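Storage Notes: Clearing the Bed Before Sorting

The March issue covered closets. Several readers at the Rodham end of the building asked for the same treatment of bedrooms, where the bed tends to become the main sorting surface and then stays that way. The method below is the one Gunnlaugur Oddsson teaches in the Tuesday session at Urneo, shortened to fit the page.

Start with the bulky items. A hooded sweatshirt takes up more surface than anything else of its weight, and small things disappear under the sleeves. Lift it straight up by the shoulders, check underneath, and fold it at once. Lay it face down, bring each sleeve across the back, fold the hood down to the shoulder line, then fold the body in thirds from the hem. Printed lettering on heavy fleece should end up on a flat panel, clear of any crease. Repeated folding along the same line cracks the ink. 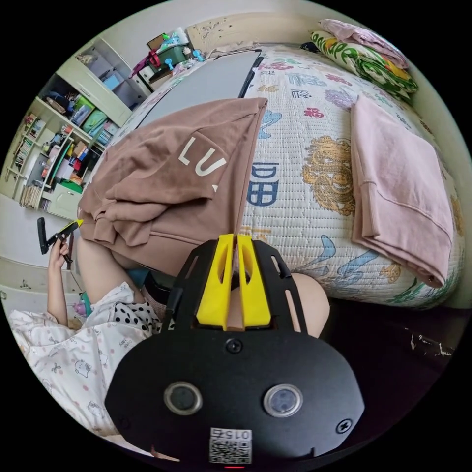

Flat, rigid items come next. Laptops, boards and trays go to a desk or shelf before any more clothing is moved, and nothing soft should be stacked on a laptop that is still running. Small items go into one shallow box and are dealt with last. Sorting them one by one while the bed is still covered roughly doubles the walking.

Nightwear is the usual sticking point. Thin cotton pajamas slide when stacked, so Oddsson rolls them: top laid flat, pants folded lengthwise on top, rolled from the waistband down. A rolled set stands upright in a drawer 5 inches deep. Shorts can be rolled inside the set or filed next to it.

Allow 29 minutes for a double bed with a normal week of clothing on it. If the time runs out, put the remaining clothes in a single bag and finish the next day - do not move them to a chair.

The fabric drawer dividers from Jaiswal are back in the supply closet, nearly 100 of them, in the narrow size only. The wide size is on order through Trernex. Sign the sheet on the door when you take a set, and return any that do not fit your drawers.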